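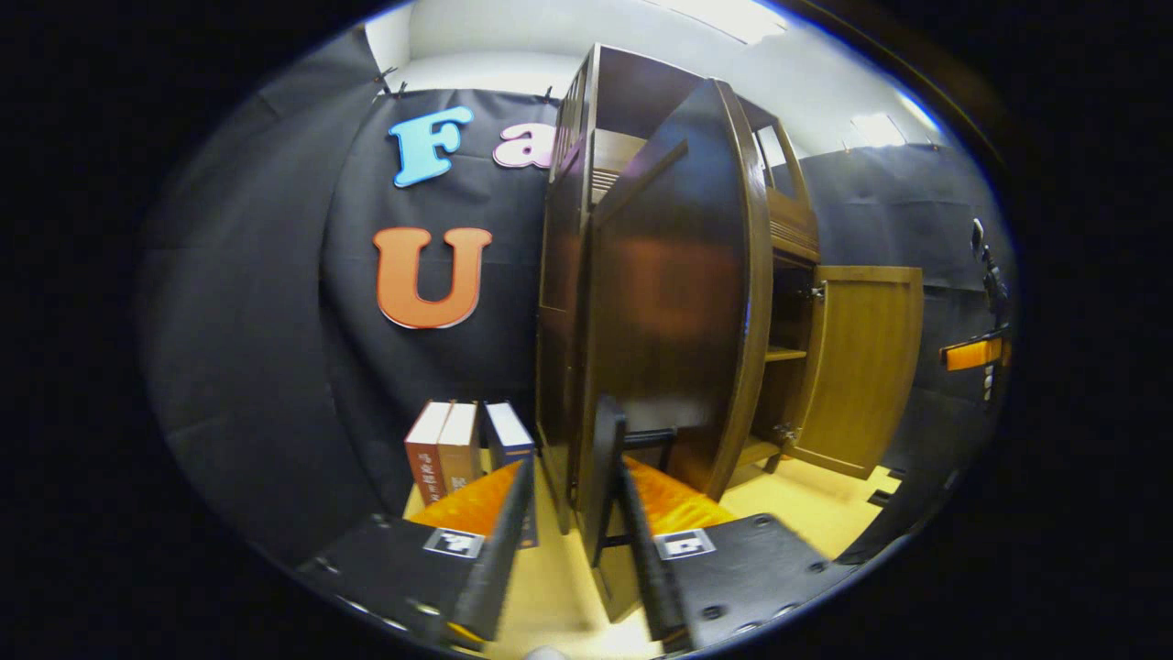 The tall wooden cabinet, with the letters on the backdrop behind it.

I got to the Danham police substation a little before eight, and the night desk officer was already pouring me a coffee I hadn't asked for. She's worked property crime for most of her career, she didn't want her name in print, and she talks fast – I filled nine pages of my notebook before the cup was empty!

I'd come to ask about catalytic converters. If you park anywhere near Kirmont station you probably know why. The town logged 141 thefts last year, and 67 of those were from the one commuter lot.

"People think it happens at three in the morning," she told me. "It's lunchtime. You've got a guy in a safety vest under a car and everybody walks right past him, because he looks like he's fixing it."

I admitted I'd probably walked past one myself. She laughed (kindly, I think) and said she had too, years ago, off duty, with groceries.

So what do they get for one? Less than I'd guessed. She said a thief might clear 200 dollars on a good one, while the owner is stuck with a repair bill many times that. Her last big case began with a traffic stop on Nerner Road, where an officer noticed a saw and a pile of sawn-off pipe in the back of a minivan. Two men were charged, and one has pleaded guilty. The other case is still in court, so she wouldn't go near it, and I did try.

She got more animated about the etching days. Officers scratch a number into the part for free, and they've done 432 cars so far in the lot on Slaoui Street.

"Does it stop them? Some of them," she said. "What it really does is let me prove where the thing came from. Before, I'd have a bucket of parts and no victims."

I asked what she'd want a reader to do. Call, she said, and call right then. "Don't post it first. I love the neighborhood page, I read it every night, but by the time I see your photo he's two towns over."

The phone rang twice while we talked. One was a lost dog, and the other she took in the hallway with the door shut. The next etching day is Saturday morning, and you'll need your registration with you.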